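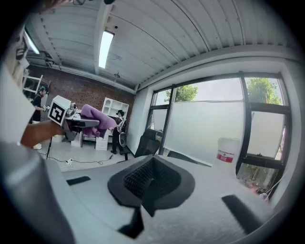
Sobre nós

A Selow testa máquinas que prometem fazer tarefas de casa e de oficina. Não as fabricamos, não as vendemos e não recebemos comissão de quem as vende. Um fabricante, um hotel ou um lar de idosos paga-nos para responder a uma pergunta simples: isto já faz o trabalho ou ainda não?

Quase sempre a resposta é ainda não. Dizemo-lo por escrito, com os ensaios em anexo, e há clientes que não voltam.

Como começámos

Helge Strand passou anos a instalar linhas de embalagem e Prasanna Mondal geria a lavandaria de um grupo hoteleiro. Conheceram-se por causa de uma máquina de dobrar toalhas que, na demonstração, dobrava toalhas. No hotel, com toalhas de três fornecedores e pilhas mal desfeitas, precisava de uma pessoa ao lado o turno inteiro. A máquina foi devolvida e a conversa entre os dois continuou. Daí saiu a empresa.

O que testamos

O pano é o nosso ponto de partida. Um parafuso tem a mesma forma antes e depois de se lhe pegar, mas um pano amarrotado muda de forma assim que a garra o aperta, e é aí que muita demonstração bonita acaba. Pegar, abrir, esticar, dobrar, arrumar. Só passamos à loiça, às gavetas e à separação de peças quando o pano corre razoavelmente.

O protocolo de base chama-se Skurnness e tem 92 tentativas por tarefa. Entre tentativas ninguém arruma a mesa para ajudar a máquina. Se um operador intervém, a tentativa conta como falhada, mesmo que tenha sido só um toque. Já tivemos discussões longas sobre o que é um toque.

O que pensamos

Que há progresso, e seria tolice negá-lo. As garras de mão com que se registam os gestos de uma pessoa tornaram mais simples recolher bons exemplos, e alguns sistemas aprendem com eles mais depressa do que esperávamos. Também pensamos que um vídeo de 10 segundos não prova nada, que «autónomo» devia vir sempre com uma nota de rodapé e que uma camisa dobrada em cima de uma mesa limpa está muito longe de um cesto de roupa numa casa com crianças.

O Prasanna é o mais otimista da casa. O Helge continua a dobrar as próprias toalhas.

Com quem trabalhamos

Fazemos ensaios para a Dissanayake, que equipa lavandarias, e para a Plulodberg, de montagem ligeira. Nenhuma das 2 vê os resultados da outra nem revê os relatórios antes de fechados.

Se tem uma máquina para avaliar, escreva-nos a dizer que tarefa faz, onde e quem fica ao lado dela. Preferimos recebê-la tal como seria entregue ao cliente, com o manual e sem o engenheiro.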